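Thread: honey on minor burns and grazes. Notes on grades, dressings and storage, collected over a few years of keeping a home first aid box. Oct 23, 2024.

1/ Scope first. Small, shallow, clean wounds on a healthy adult. Anything deep, dirty, on the face, over a joint or larger than a postage stamp goes to the pharmacist or the minor injuries unit. Same for diabetics, whatever the size. Babies under one don't get honey in any form.

2/ Cooling comes before any of this. A fresh burn goes under cool running tap water for 20 minutes, rings off, nothing greasy on it. Honey on a hot burn holds the heat in. I have seen butter used as well. Same objection.

3/ Kitchen honey and wound honey are different products. Wound honey is filtered and sterilised by gamma irradiation, which leaves the enzymes mostly intact. Heat treatment would damage them. Jar honey can carry spores. I used to put it on grazes and have stopped.

4/ Mechanism, in short. High sugar content draws fluid out of the tissue. Low pH. The enzyme glucose oxidase releases small amounts of hydrogen peroxide as the honey is diluted. Manuka also has methylglyoxal, which keeps working when the peroxide has been broken down.

5/ The tube I keep is Harawira 80, bought at the chemist in Priltport. The 80 is the maker's own grade and doesn't convert to the numbers on supermarket jars. Don't try to compare the two.
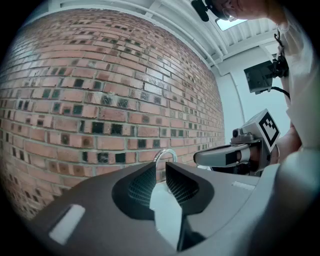
6/ Quantity. Most people use too much. A thin layer, spread on the dressing and then laid on the skin, leaks far less than honey squeezed straight on to the wound. Think of the mortar between the bricks in a wall: a narrow, even band and no lumps. Leave a margin of dry gauze all round so that the tape has something to hold.

7/ Dressings. I have tried two. Hulletti pads are thicker and cope with a weeping graze. Tema pads are thinner, bend better round a knuckle and need changing sooner. Neither sticks badly if there is still honey under it at the change. If it does stick, soak it with saline and wait.

8/ Changes. Daily to begin with, then every second day once the fluid slows down. The honey thins as it takes up fluid, so a soggy dressing is a spent dressing. Put a second layer over the top if you are going to wear a decent shirt.

9/ Stinging is common for the first few minutes, from the acidity. If it is still stinging after half an hour, wash it off. Redness spreading outwards, heat, pus or a temperature means the experiment is over and you ring someone.

10/ Storage. Room temperature, cap on tight, out of sunlight. I write the opening date on the tube in marker. Mine says January and the leaflet gives 28 days, so it is in the bin and there is a new one in the box.

11/ Several replies asking about honey for coughs. Separate subject, separate thread. Jar honey is fine for that, over the age of one.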